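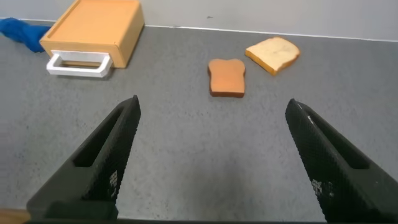 Play Corner How-Tos

February, by the Ekis Play Corner desk

How to Set Up a Toy Breakfast on the Floor

Breakfast was the first pretend game that really stuck in our house, and after many, many mornings of being served invisible jam I have a few thoughts on laying it out so little ones can get straight to the good part. You don't need a play kitchen. A bit of gray carpet or a mat, a small wooden box to stand in for the toaster, and some toast will carry you a long way!

Start by clearing a patch of floor where you can sit down too (bring a cushion, your knees will thank you). Put the box toward the back, on the left or the right, whichever side your child doesn't reach with, and turn it at a bit of an angle.

Next comes the bread. I like 2 slices to begin with and no more, because a big pile gets dumped out and forgotten.

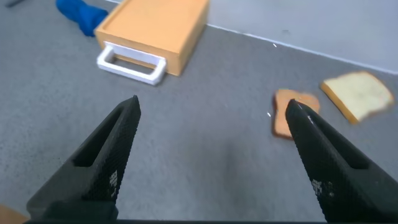

Leave plenty of open floor in the middle, though, as that is where the plates, the teddy bears and the long discussions about butter will end up. If you're sewing your own toast from felt, cut each slice a little under the width of your child's palm and stitch the crust on last. Mine took me almost 70 minutes the first time, with coffee.

When the game winds down, make putting away part of it. We say the bakery is closing, and the bread goes home in its basket before the toaster does. Wipe any wooden pieces with a barely damp cloth and let them air out overnight.

Recent in Play Corner
Felt Toast in an Evening
A Tea Party for Two Bears
The Saltetti Pasta Shop Game
23 Rainy Morning Ideas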